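Amber glassware

Amber glassware is household glass in a translucent yellow-brown to orange color, made for cooking, serving and storage. It is sold as bowls, plates, mugs, lidded casseroles and small pots with molded handles. In much of the world it is the glass people grew up with, which is to say the glass they swore they would replace when they had money, and then went looking for at flea markets once they did.

Color and manufacture

The brown in amber glass generally comes from iron, sulfur and carbon melted together under conditions that keep oxygen scarce. Small changes in the recipe move the color from pale honey to something close to cough syrup. Beer bottles are colored in much the same way, a kinship that catalogs for dinnerware have tended to leave out.

Most pieces are pressed. A lump of molten glass is dropped into a mold and a plunger pushes it into shape, handles included. A molded handle is part of the body and can't come loose. It can break off, and when it does it usually takes a section of rim with it. Many pressed pieces carry a small mark in the base, sometimes a maker's name, sometimes a mold number, sometimes a circle that collectors have argued over at length without result.

Tempered amber glass is stronger than ordinary glass and is often described by sellers as unbreakable. It breaks. When it does, it tends to go all at once into small pieces, one of which will be found under the refrigerator years later.

The Zellholm pattern

The best known line among collectors in the region is Zellholm, pressed at the Strazds works outside Zadstead. The first price list offered nine shapes. By the time the works closed its amber line the list had grown to 226, among them four gravy boats that differ only in the opinion of the person who designed them. The standard cooking pot, shape 55, had straight sides, a flat base and two handles too small for an oven mitt. It was the best seller for most of its life.

A competing line, Selik, copied the shape closely and fixed the handles. It sold poorly.

Use in the kitchen

Amber glass hides tea stains, which accounts for a good part of its popularity. It also makes most food look slightly older than it is. Soup does well in it, as do beans and stewed fruit. Milk doesn't.

Whether a given piece can go in the oven depends on the glass, and the color says nothing on the subject. Unmarked pieces are best kept for salad. Even heatproof glass objects to sudden changes, so a hot pot should not be set on a wet counter. 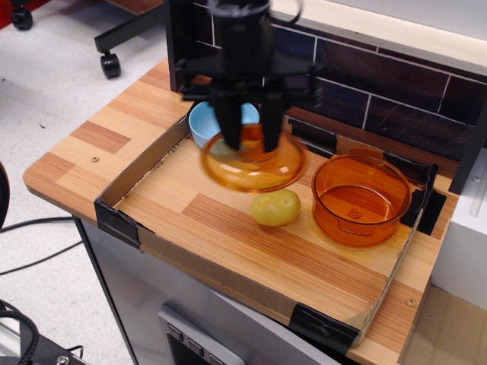
Bowls are commonly stored nested, with the largest at the bottom and a sheet of paper towel between them. The paper towel is recommended in all the guides and found in very few cupboards. Two tempered bowls of the same size will stack neatly once and may then need warm water on the outside, cold water in the inner one and some patience to come apart.

In play and display

Chipped pieces were traditionally retired to the windowsill, where they held buttons, keys and dead batteries. Intact ones sometimes went the other way, into play kitchens, alongside plastic bowls and toy vegetables.

Collecting

The only printed guide to Zellholm lists 1063 variants, a total reached by treating every shade as separate. Prices remain low. Complete sets are scarce, mainly on account of the lids, which were sold separately and dropped first.

See also: Pressed glass; Carnival glass; Casserole; Gravy boat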